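Turismo e Hospitalidade – Notas de aula
Unidade 4: Tipologia do alojamento em destinos termais costeiros

4.1 Delimitação

Entende-se por destino termal costeiro aquele em que a captação de água mineral se situa na faixa litoral e em que a oferta de alojamento depende, em simultâneo, da procura balnear e da procura termal. As duas procuras têm calendários distintos. A primeira concentra-se no verão; a segunda distribui-se pelo ano, com reforço a partir de novembro.

4.2 Categorias

Para efeitos desta unidade consideram-se 4 categorias:

a) hotel termal com captação própria;
b) hotel com água canalizada a partir de captação comum;
c) hospedaria familiar sem balneário;
d) alojamento em regime de cura, com estadia mínima de 6 noites.

A hospedaria familiar distingue-se do hotel pela refeição servida no quarto ou em sala reservada, com horário fixo. O preço é calculado por pessoa e inclui jantar e pequeno-almoço.

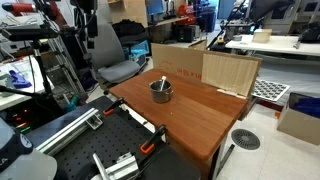
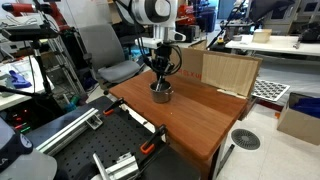

Mesa com painéis de cartão ao fundo e recipiente metálico sobre o tampo.

4.3 Caso de estudo: península de Vostano

A península dispõe de 19 unidades de alojamento, repartidas por 2 núcleos: Cenico, a norte, e Nernomden, na enseada interior. Em Cenico predominam as categorias a) e b). Em Nernomden, sem captação própria, predomina a categoria c).

A casa Ikeda, em Cenico, é o único estabelecimento da categoria d). Os quartos voltados ao mar têm tarifa superior, aplicada também na época baixa. A ocupação fora do verão assenta em hóspedes repetentes, pelo que a unidade não recorre a operadores externos entre novembro e a primavera.

4.4 Indicadores

Taxa de ocupação-quarto: quartos ocupados / quartos disponíveis, no mesmo período.
Estadia média: dormidas / hóspedes entrados.
A comparação entre categorias exige períodos idênticos. A estadia mínima da categoria d) eleva a estadia média do destino e deve ser tratada em separado.

Leitura para a sessão seguinte: unidade 5, sazonalidade e formação de tarifas.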